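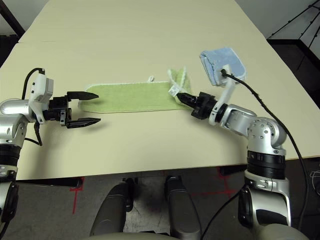 Print this page | E-mail this page

Search the Pal site: Enter keywords Go

Pal Towel Folding Study: Frequently Asked Questions

What is Pal?
Pal is a method for teaching a two-armed robot to handle cloth. We developed it at the Cloltcombe lab, with Periklis Karamanlidis leading the work.

What did you want to find out?
Whether a policy trained on one kind of towel would carry over to towels it had never handled. We also wanted to know how much training data that takes.

How much data did you use?
The main policy was trained on 1080 demonstrations. Of these, 900 were complete folds. The rest were short recoveries, where the operator started from a bad grasp and fixed it.

Why include recoveries?
Our first policy was trained on complete folds only. When it missed a corner it kept going and folded air. With recoveries in the mix, it usually lets go and tries the grasp again.

How was it tested?
We ran 255 trials on towels left out of training. Each trial allowed three attempts at the first grasp. A fold with the edges badly out of line was scored as a failure, even if the towel ended up in a neat pile.

Do both arms do the same job?
No. Either arm can lift or hold, and the policy picks from the camera views. It does not plan the fold ahead of time.

Where does it still fail?
Thick hems are the biggest problem. The gripper often picks up two layers and the policy does not notice. Hanging loops cause trouble too, when a finger catches one on the way out. Very thin cloth was not tested.

How does it compare with Flellex?
Flellex needs a model of the cloth and Pal does not. Flellex was slower in our hands but made fewer double-layer grasps.

Can I get the data?
The complete folds will be released through Destwood in May. The recoveries are still being labeled.

Print | E-mail to a friend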